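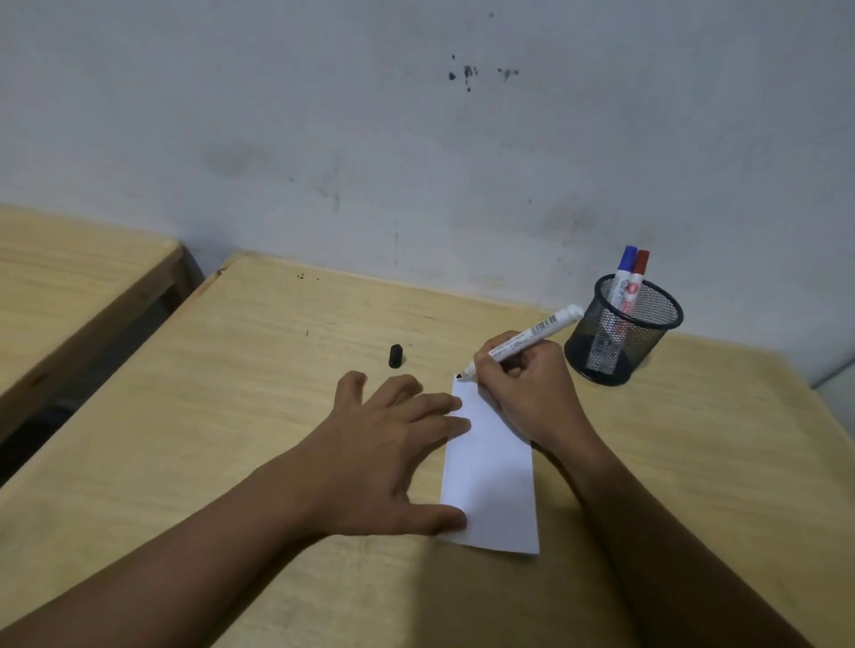 Supervision across cultures: who pays, and does it count?

Forum: Counselling and Social Work Practice > Supervision
2309 views

fenlandcounsel
I work for a small family support service in Dirnthorpe. Most of the families on my list are Polish or Romanian. I am neither. My line manager supervises me once a month and she is good on safeguarding and paperwork, but when I bring a question about how a grandmother's role is understood in a particular family, she says she doesn't know either and we move on.

I have asked for a few sessions with someone who shares the background of the families. The service says I can have this but it will be called "consultation", it won't count towards my supervision hours, and I have to do it in my own time. Has anyone got their employer to count it?

marrowbone
Ours counts it. It took most of a year. What swung it was writing down what I took to the sessions and what I did differently afterwards, with names removed. Once there were five or six of those on paper the manager could see it was supervision.

They pay up to 165 an hour for a group of four, so it works out cheaper than sending us on courses.

Tilly_at_the_desk
I'd be a bit careful. Supervision means someone holds responsibility for looking at your work. If the cultural supervisor isn't trained as a supervisor, what happens when you take them a risk issue? I'm not against it. I just think consultation might be the right word for what you're describing.

marrowbone
Ours is trained. I should have said.

okonek
Polish here, counsellor for eleven years, most of them in Porden. Please think about who you are asking. I have been "the Polish one" in three teams and was expected to explain every Polish family to every colleague, unpaid, usually in a corridor. I come from a city and I'm not religious. Half the families I was asked about came from villages I'd never heard of and went to Mass twice a week. I was guessing like everybody else.

If your service wants this, it should pay for it and the person should be allowed to say "I don't know, ask the family".

fenlandcounsel
Fair point, and I have done the corridor thing to a colleague. I'll stop.

Tilly, the person I have in mind does have a supervision diploma. She came through the Laskowska network, which keeps a list by language and region. I think they had 162 names on it when I looked in December, though not all were taking people on.

Tilly_at_the_desk
Then I withdraw most of that. If she's qualified, I can't see what grounds they have for not counting it, apart from money.

pale_heron
I manage a team so here is the view from the other side. Our supervision budget for the whole year is 3502 and that has to cover six people. If one worker has two supervisors, somebody else has fewer sessions. I'd agree to it, but I'd want to swap every third ordinary session for a cultural one and not add it on top.

I'd also want a short agreement between the two supervisors about who hears what. We had a case where each thought the other had dealt with a missed appointment, and neither had.

okonek
The agreement is a good idea. Swapping every third session is fine for an experienced worker. For someone newly qualified I wouldn't do it.

pale_heron
Agreed, not in the first year.

marrowbone
This is the outline we use. One side of A4, filled in before each session and kept by the worker.

1. What happened, in plain terms. Leave out anything that identifies the family.

2. What I assumed at the time. Include things I assumed about my own background as well as theirs. 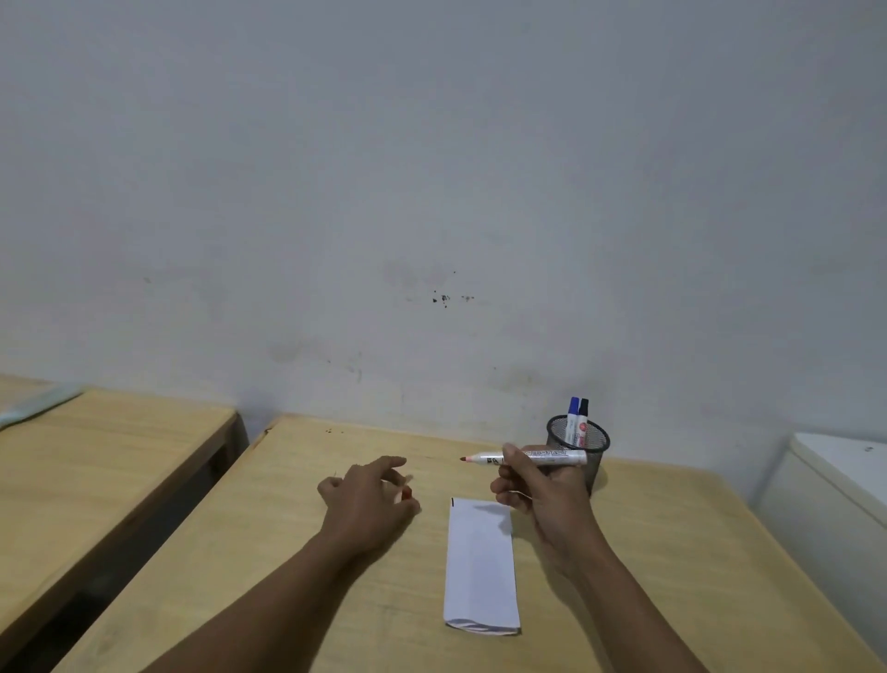
3. What I would like to ask the family and haven't. Most of our sessions end up being about this one.

4. What goes back to my line supervisor. Risk always does, the same day.

5. What I'm going to do before next time, with a rough date.

Tilly_at_the_desk
I like number 3. I'd put it first.

okonek
I'd leave it where it is. If people start with the question they skip their assumptions. But try it and see.

fenlandcounsel
Thank you, I'll take this to my manager along with the swap idea. I don't think she is opposed, it's more that the policy was written before the service took on any outreach work. Does anyone have wording for the agreement between supervisors?

pale_heron
Ours is half a page. It gives both supervisors' names, says who has the final word on risk (the line supervisor), says the two may speak to each other if the worker knows about it, and sets a review after six months. I can send you the text privately.

ridgeway_jo
Could I have a copy too? I'm with the Illcombe young carers project and we're about to have the same argument. We also can't agree on whether the notes belong to the worker or the service.

marrowbone
Worker, in our case. But check what your policy says about subject access requests before you promise anyone that.

pale_heron
Sent to both of you. The notes question probably needs its own thread.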